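13/02/2026

Started at 8 with the compressor, which had lost pressure overnight again. Soap solution on all the fittings, bubbles at the push-in elbow before the regulator. Cut the tube back square, reseated it, and the gauge held through the morning. I will replace the elbow anyway. Rangi Rutherford has a bag of them at Hesley and says I can take a few.

Main job today was the approach path into the bin. Last week's program came down vertically over every block regardless of how it was lying, and the controller stopped on a torque fault each time the finger touched a wall. The new version takes the angle of the block from the vision result and turns the wrist to match before descending. The last 60 mm are now at reduced speed. I had that set at 10 percent of program speed, then 5, and have left it at 5 until the false stops are gone.

Reds and greens both in the bin for the whole session. The reds segment well. The greens are a problem against the dark walls, and the bin floor throws back reflections wherever it has been scuffed, so the threshold that works in the middle fails near the edges. Brodie Partington suggested painting the floor matte black. That would fix the reflections and make the greens worse. I would sooner try diffusing the overhead light first, with a sheet of tracing paper on a frame. Cost is close to nothing and it can be undone.

Clamps checked before the first run and again at lunch. The bin had not shifted against the pencil marks on the board. On Tuesday's layout it was creeping a little every time the tool pushed on a block, and I spent far too long blaming the calibration.

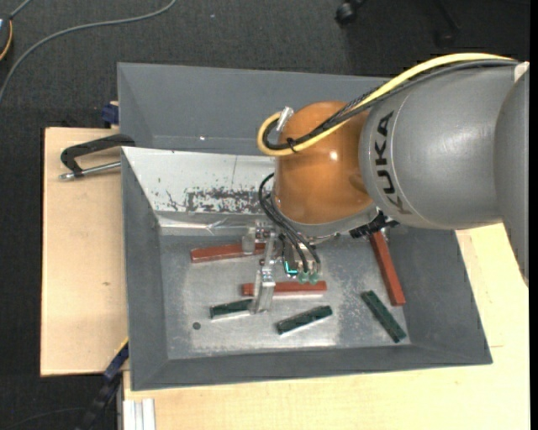
Calibration itself is acceptable. Repeated the touch-off at the four corners and the worst error was 0.8 mm, at the front right. The suction side does not care about that. The finger does, when two blocks are lying close together and it has to go down between them. Added an offset for that corner only, with a comment in the code so I remember it is a patch and not a measurement.

Cable routing is still the part I like least. With the wrist past a certain rotation the bundle pulls tight over the joint, and the planner knows nothing about it. For now I have limited axis 6 in software. The limit rules out some grasp angles, so the program has to try the block from the other end, at a cost of roughly 3 seconds per pick. Kiri Paewai thinks a longer service loop and a second tie point would get most of the range back. She is probably right. It means taking the dress pack apart, and I am not doing that while the rest is working.

Vacuum hoses need the same attention. They bow out to one side and I allow for it with a keep-out margin near the wall, set by eye.

Logged 400 cycles on the vacuum valve since it was fitted. No change in switching time. The Pakden valve it replaced had begun to stick well before that.

Murray Kingi came by in the afternoon to return the torque wrench and stayed for several runs. He asked why I use both suction and a finger. The answer is that suction does the lifting and the finger is for nudging a block out when it is up against a wall – it has no grip worth the name on its own. He thought a compliant tip would be kinder to the bin. Noted. I have some urethane rod that might do.

Tried the nudge routine separately near the end. It behaves when the block is alone. With a neighbor touching it, both move and the vision result is stale, so the next descent is in the wrong place. Needs a second capture after every nudge. Not written yet.

To do:

- new elbow at the regulator
- tracing paper diffuser
- re-image after nudge
- email Andor Sárközi about the spare connector
- back up the controller before touching anything

Air off, controller off, main isolator off at 9.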